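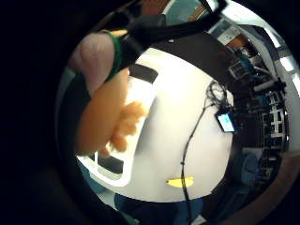
A thin black cable on a white tabletop. Old leads and chargers can go in the new collection banks.

Home News Sport What's On Your Area Jobs Contact

Search this site Enter keyword Go

Cable and charger banks to open in Kurnley and Follard

People in Kurnley and Follard will be able to get rid of old cables, chargers and small electrical goods closer to home from June, when eight collection banks open in the two towns.

The grey metal banks will stand in car parks and outside libraries. Five are planned for Kurnley and three for Follard. At present the only place in the district that takes small electricals is the recycling centre on Furtado Road, where visitors have to book a slot and pedestrians are not allowed in.

The district council said the banks were meant for people who do not drive, and for the sort of thing that ends up in a kitchen drawer for years. A survey sent out with last year's council tax letters drew 249 replies on electrical waste. Most of those who answered said they had at least one box or drawer of leads they no longer used, and many did not know what any of them were for.

Several people wrote that they had put old chargers in the ordinary bin. The council wants that to stop. Cables contain copper, which can be stripped out and sold, and anything with a battery in it can catch fire when it is crushed in the back of a lorry. A bin lorry had to tip its load on the road outside Follard in the winter after smoke was seen coming from the hopper. The road was shut for most of the morning.

The banks will take anything with a plug, battery or cable that fits through the opening. That includes phones, toasters, hair dryers, electric toothbrushes, radios, torches and toys that light up or make a noise. Loose leads should be tied or put in a bag, as they have been known to jam the drum of this type of bank.

Light bulbs, vapes, loose batteries and televisions will not be accepted. Bulbs and loose batteries can still be taken to the larger supermarkets. Vapes should go back to the shop that sold them, and televisions will have to go to Furtado Road as before.

Emptying the banks will be the job of Hekilora, the firm that already runs the textile banks in the area. It will collect every fortnight to begin with and more often if they fill up. Items will be sorted at its depot on the Kurnley bypass. Those that work will be tested and sold on – the rest will be broken down for metal and plastic.

Residents are being asked to delete photos and messages from phones and tablets before posting them. Nothing can be fetched back out once it has gone through the opening. Hekilora said any device with a memory would be wiped or shredded at the depot, but that people should not rely on this for bank details or passwords.

The scheme will run for a year. Each bank costs 1000 pounds to buy and a further 200 pounds to put in, with the money coming from the council's waste budget. Some of that should be made back from the sale of scrap, though the council has not said how much it expects to get.

Parking spaces will be lost at two of the sites, the Mill Lane car park in Kurnley and the station car park in Follard. Traders in Mill Lane objected when the plans went on show in the spring and asked for the bank to be moved to the far end, next to the bottle banks. The council has agreed to that. The Follard site is unchanged.

Villages outside the two towns will not get a bank in the first year. A van that already visits them for garden waste will take small electricals on the same round instead, as long as they are left beside the bin in a clear bag with a label. Dates for the round are on the back of the collection calendar.

A full list of the sites is on display in both libraries. Blocked or full banks should be reported by phone to the number printed on the front, and bags should not be left on the ground beside them.

Contact the newsdesk | Terms | Privacy | Copyright Kurnley and Follard News | Back to top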